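We use cookies to improve your experience. Accept / Manage settings

Pay for the slow demonstrations

Most labs that teach robots by remote control pay operators by the finished episode. I think that is a mistake. At Vilela we did it until August and collected 2290 episodes, nearly all of them fast and smooth. The robot trained on them had no idea how to recover from a bad reach.

Moving something between two baskets takes a good operator 20 seconds. A careful one who misses, backs off and tries again may need three times that. The second recording teaches more, and under our old rates it earned less. 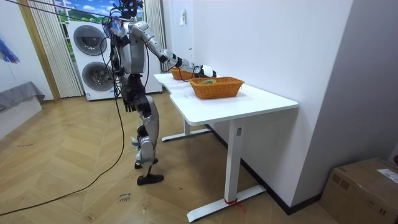

Leonilde Marinho thinks hourly pay only swaps one problem for another, and that operators will start missing on purpose once they hear misses are welcome.

Maybe a few will. A reviewer can spot that in a short sample. Skill that was never recorded can't be added later. Pay by the hour and keep the misses.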